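About Clallska

Clallska makes small solid blocks in simple shapes for preschools, therapy practices and families. Our workshop and office are in Pelport, in a former printing shop on Rathjen Street. We have 31 shapes in the current range and sell them one at a time as well as in sets.

How we started

Aurora Matos taught kindergarten before she made blocks. Her classroom had several shape sorters, and every one of them was missing something. When a star was lost, the only way to replace it was to buy the whole toy again. She started cutting single replacements at home and sending them to other teachers for the cost of postage.

Bernd Wegener joined her when the orders outgrew the garage. He had worked in a furniture shop and knew how to get the same edge on a piece every time. The first printed price list had eight shapes on it. The star was the most expensive because it took the longest to sand, and it still is.

The name Clallska comes from a word Aurora's students used for the noise of blocks being tipped out of a bin. She wrote it on the first box as a label and it stayed.

What we make

Our blocks are meant to be handled by small children without help. They have a flat top and a flat bottom, so they can be laid out, turned over, or stood on a board. The basic shapes are the cube, the cylinder, the star and the heart. Customers often ask why the heart is in the basic group. Children ask for it, and the two lobes and the point make it a good piece for learning to turn a shape until it fits against its neighbors.

Colors are kept plain. We do not tie a color to a shape. A green cylinder and a green star can be in the same set, and a child who sorts by color will put them together while another child who sorts by shape will not. Teachers tell us they use this a lot. Sets that match every shape to its own color are available on request.

Blocks and board

Most of our sets are used with a board. It is a plain flat piece with no holes or printed outlines. The child decides where things go. One common activity is called "everybody home": the blocks are spread over the board and have to be gathered into one corner, as close together as they will go. Cubes are easy. Stars and hearts leave gaps, and the child has to try them at different angles. The last block is often the one that was placed farthest away.
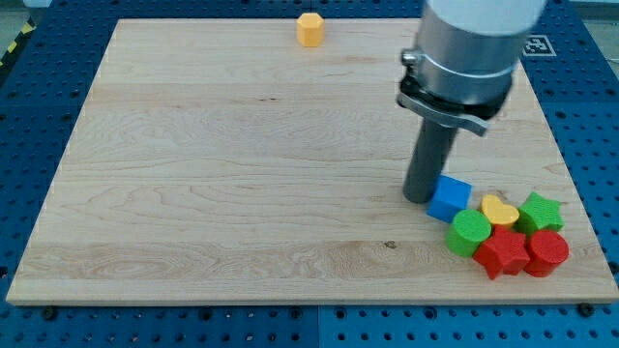 How we test

Edeltraud Lenz is in charge of testing. Each new shape goes through drop, edge and color checks in the workshop before it goes to a classroom. We work with two preschools in the Pelport area, which keep trial pieces for one term and send them back with notes. Worn corners, chipped paint and teeth marks are all written down.

A shape that children leave in the box is usually dropped from the plan. This happened with the crescent, which adults liked very much, and with a long oval that would not stay where it was put. The crescent may come back in a thicker version.

Replacement pieces

Single blocks are still a large part of our work. Send us the name of the shape and the color, or trace around one you have and mail the tracing. There are 80 shape and color combinations on the shelf at any time. Anything else is made in the next batch. We keep the cutting patterns for discontinued shapes, so please ask even if your set is old.

Replacements for blocks from other makers are possible if you can lend us one to measure. We return it with the order.

Who works here

Aurora Matos, founder. Shapes, sets and the activity cards.
Bernd Wegener, workshop manager. Cutting, sanding and machine maintenance.
Edeltraud Lenz, testing and classroom contacts.
Yaqin Dong, color and finishing. She also mixes special colors for schools that need stronger contrast for children with low vision.
Dirk Ruppert, orders, shipping and the telephone.

Schools and bulk orders

We currently supply 143 schools and practices. They can order on account and receive a spare-parts box with their first set. Lead time is longest in November, when family orders are also at their highest, and schools that need sets for the spring term should write to Dirk before then.

Visitors are welcome in the showroom by appointment. The workshop floor is not open to children while the saws are in use.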